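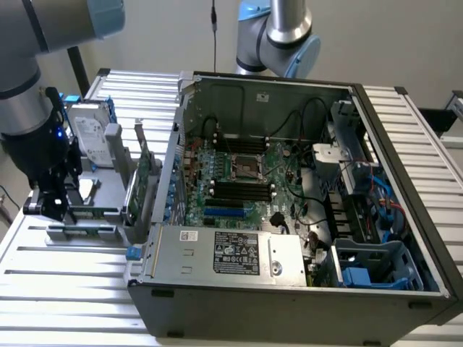

Tower on its side, panel off, CPU socket still empty

Stodix Refurbished Workstation Tower

I get asked a lot why I still bother with these big old metal towers, and my answer is always the same: try fitting a second hard drive in one of those skinny little desktop boxes and then come talk to me! The Stodix is heavy and plain, and I love it. I've been selling them out of the Lumanlan shop for a good while now and I have one under my own desk at home (it doubles as a footrest, don't tell my wife).

Every tower gets a new power supply fan, a fresh clock battery and a full overnight memory test before I put it up for sale. The case gets wiped down too, but please don't expect showroom looks. Small scratches and old stickers are part of the deal, and I price them that way.

Price is $493 with processor, memory and one hard drive. No monitor, keyboard or mouse. If you already have parts lying around, ask me for the bare version and we'll work something out.

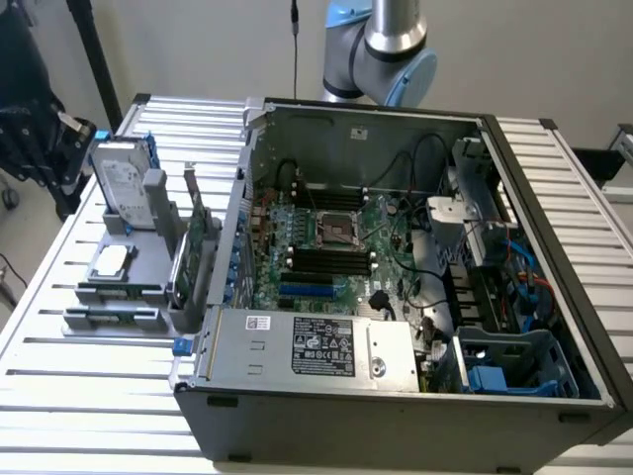

Inside view, green motherboard in the middle

What you can pick when you order:

Hard drive: one or two, same size only
Operating system: none, or bring your own disc and I'll install it
Warranty: 2 years on the power supply, 90 days on everything else

Shipping is where it gets a little painful. This thing weighs a lot, and Gonden Freight charges by the pound, so local pickup is the way to go if you can manage it. Matúš Říha at the Droslow counter can hold one for you for a week, just call ahead and give him your order number. Bring a friend or a hand cart, the stairs there are steep.

One more thing, the fans are loud for the first minute or so after you switch it on. They settle down. If yours doesn't, send it back to me and I'll swap it.

Page updated May 19, 2002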